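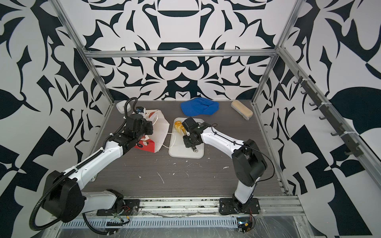 Vol. 19, No. 4

Workshop Notes: Looking After Wood-Grain Tabletops

Cleaning

Most marks on a sealed top come off with a damp cloth and a drop of dish soap. Wring the cloth until it no longer drips. Wipe along the grain, then dry with a second cloth. Water left standing at a seam will swell the core under almost any surface, and the swelling does not go back down.

Skip scouring powder and the green side of the sponge. Both leave fine scratches that show as a dull patch when light comes in low from a window. A melamine foam pad is also an abrasive. Test it on the underside first.

Glue and tape residue

Dried white glue: lay a warm, wet rag over it for 3 minutes, then lift with a plastic scraper held nearly flat. An old store card works.

Tape residue: rub with a little mineral oil, wait, wipe, then wash with soap. Oil left behind will stop the next piece of tape from holding.

Super glue: acetone will soften it, but acetone also attacks many finishes. On a painted or varnished top, scrape what you can and leave the rest.

Heat

Set hot pans and glue guns on a ceramic tile. Cork is fine for mugs but too thin for a pan straight off the burner. A heat gun should be parked on its stand, nozzle up, until it has cooled.

Clamping to the edge

Put a scrap of plywood on both sides, top and bottom. Bare clamp jaws leave crescent dents in a soft core. Tighten until the work stops sliding and no further. If a clamp has to stay on overnight, check it once after an hour, as the scrap will have compressed a little.

Bolting through the top

Drill from the finished face with a sharp brad-point bit and a backer board clamped underneath. Seal the inside of the hole with two thin coats of varnish before the bolt goes in. Use a wide washer below. Retighten after 2 weeks — particleboard settles under load, and a fixture that was solid in the first week may rock in the third.

Chips and worn edges

Wax filler sticks are good for small chips. Buy one shade darker than the top; a light repair shows more than a dark one. Loose edge banding can often be pressed back with a household iron on medium and a sheet of baking paper between.

Reader's note

Yaa Zakaria of Viltwood asks about white rings from cups. On a lacquered top, try a hair dryer on low, kept moving. On laminate, a ring is usually mineral scale and wipes off with diluted vinegar.

Notes compiled by Nkrumah Arthur. Next issue: drawer runners.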